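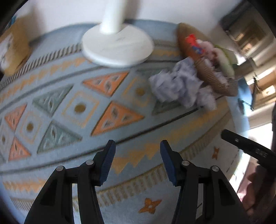
Jetari hand-held gripper with the fingers open, over a rug.

Jetari Hand-Held Gripper, build-it-yourself kit
$119
In stock. Ships from the Vandton workshop.

The Jetari is a two-finger gripper you hold and squeeze by hand. It comes as a kit of 53 pieces, counting fasteners, and goes together on a kitchen table or a shared workshop bench. There is no motor in it. You close the fingers with the trigger and a return spring opens them again. A camera mount sits behind the linkage so you can record what the fingers are doing, and the same finger set bolts to the Urquijo arm later on if you build one.

Most people who buy the kit are recording demonstrations around the house for a home-built arm. It also gets used for checking finger shapes and pad materials before committing to a motorised version.

What's in the kit

Left and right fingers, black, with cutouts
Linkage arms and pivot spacers
Trigger, handle halves and return spring
Two blue textured grip pads, plus one spare pair
Camera plate with a standard tripod thread
Bolts, washers, locknuts and one hex key
Printed assembly sheet

Not included: camera, threadlocker, a small file for cleaning up the handle halves. You will want the file. The moulded edges where the two halves meet are sharp out of the bag, and a few passes on each side is enough.

Building it

Allow an evening. Maximiliano Calvo, who drew up the linkage, builds one in 30 minutes, but he has the order of the spacers in his head. The assembly sheet shows the left side only. Build that, lay it flat, then mirror it for the right.

Two places cause most of the emails we get:

The inner pivots take the thin washer on both sides. If you put the thick one in, the finger still moves but drags, and the spring won't bring it all the way back. Take it apart and swap the washers before you go looking for a stronger spring.

The locknuts should be run down until the joint has no side play, then backed off a quarter turn. Work the trigger a dozen times and check again. Plastic beds in a bit at the start and a joint that felt right on the bench can have some slop in it by the next morning.

Leave the pads until last. They are stuck on, and it is hard to get a clean edge if you have to lift one and put it back. Wipe the finger face with isopropyl, let it dry, press the pad on and leave it overnight with a bulldog clip over it. The ridges face inward. 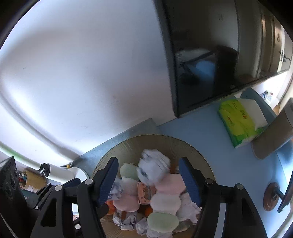
7 min read

Working in a full basket

Household bits and pieces make good test material. A round woven basket with sponge pads, packets and crumpled cloth in it will tell you more about a finger set than a row of blocks will, and you can tip it out and refill it as often as you like.

Soft items are the hard part. With the fingers down in the pile, the pads tend to gather up whatever is next to the thing you wanted, so a bit of crumpled white cloth comes between them. A few things help:

Go in with the fingers only as wide as you need. Fully open, the tips push the pile apart and things roll into the gap behind them.

Close slowly until you feel the pads touch something, stop, then finish the squeeze. If you plan to run the recordings through an arm, that pause also makes the grasp easier to find when you are trimming clips.

For thin cloth and tissue, pinch a fold. Flat cloth slides along the ridges and won't come up. Anything already bunched is fine.

Small packets are best taken across the narrow side. Printed film is slippery and the pads hold it well enough, but if you grab it lengthwise it bows and pops out.

Start in a basket that sits on a table at elbow height. Floor work is slower and harder on the wrist, and on a rug the tips can catch the pile if you come in at a low angle. Keep the fingers close to vertical until they are clear.

Camera and lens

The camera plate takes anything up to the size of a small action camera. We use a wide lens so that both fingers and a good part of the room stay in the picture. Expect straight edges to bow. A rug or a wall will look curved in the footage and that is normal for this kind of lens. If your software wants the picture flattened, run the calibration with the camera already bolted on and don't move it afterwards.

Watch the light. A bright doorway off to one side will wash out that part of the picture, and quick moves blur indoors unless you bring the shutter speed up. A desk lamp near the work area is usually enough to sort it out.

Fitting it to the Urquijo arm

Remove the handle halves, the trigger and the spring. The finger set stays together as one unit — don't undo the pivots. Four bolts hold it to the Urquijo wrist plate, and the pushrod goes where the trigger link was. Ľudovít Trnka wrote the wiring notes for the servo version and they come with the arm kit. They aren't much use without it, so we don't include them here.

The camera plate has the same hole pattern on both. If you want the arm's view to match your hand-held recordings, mark the plate position with a paint pen before you strip the handle off.

Finis version

The Finis is the earlier model with shorter fingers and flat pads. We no longer sell it as a kit. Spare Finis fingers are still available while they last, but Jetari pads will not fit them without trimming, and the pivots are a different diameter. If you have a Finis and want the longer reach, the Jetari finger set is sold on its own and comes with its own pivots.

Care

Brush lint out of the linkage after working around rugs or fabric, especially at the inner pivots. Dish soap and warm water for the pads. No acetone anywhere near the plastic.

Replace the pads when the ridges have gone smooth at the tips. Spare pairs are in the parts section and use the same adhesive.

Returns

Unbuilt kits can be returned within 30 days. Once the pads are on we can't take it back, but we'll replace any piece that was missing or damaged in the bag. Send a photo of the part and tell us the colour of the label on your bag, as the May batch had a different spring.

Pickup from Vandton is free. Pick that option at checkout and wait for the message before you drive over.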